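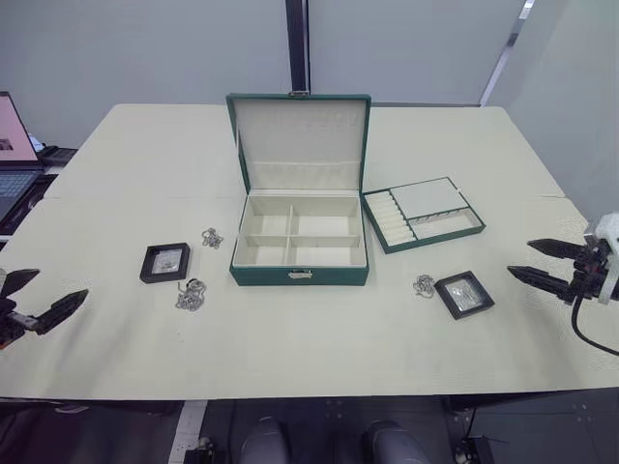

Which rules apply to a two-arm cell doing a packing task?

We have a two-arm setup at Dorberg that puts jewelry away: chains, small framed pieces, a lift-out tray. My boss wants "the standard" taped to the wall by July. I've found plenty. Do I follow the industrial robot one, the collaborative one, or whichever is shorter?
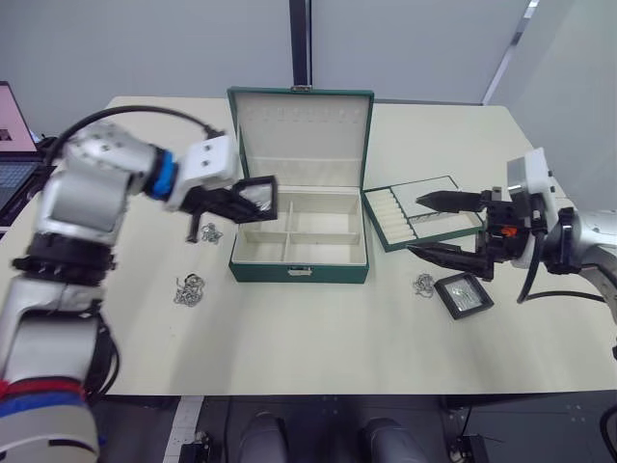

Nothing in the box is worth much, so please skip the insurance speech. I mostly want to know what goes in the written procedure.

Seung-woo Do

Start with ISO 10218 and do a risk assessment of the whole cell. "Collaborative" on the brochure covers the brochure. Assess the fingers too - pointed tips change the answer even when the arm is slow.
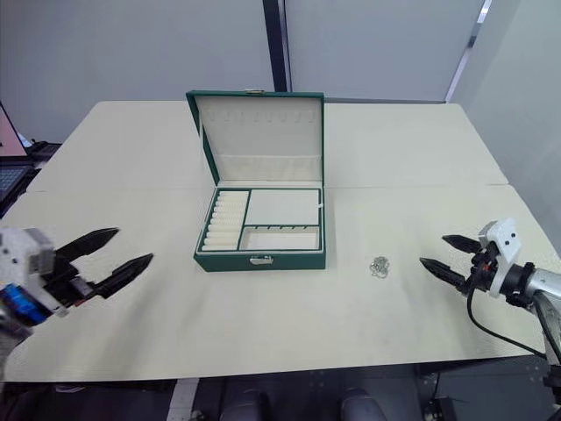
For the procedure, write down who may reset a stop, where people stand, and what the arms do after a dropped part. Ours at Konbridge says both arms hold until a person clears it. We logged 1,808 cycles under that rule, and the arguments were mainly over whose turn it was to walk over. 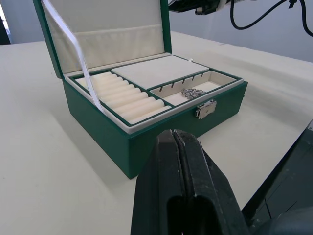
Posted by Marlene Fontes
February 22, 2022

Agree with the above, mostly. Also route your cables so they can't snag at full reach, and put that check on the startup sheet.

Berhe

just buy a bigger sign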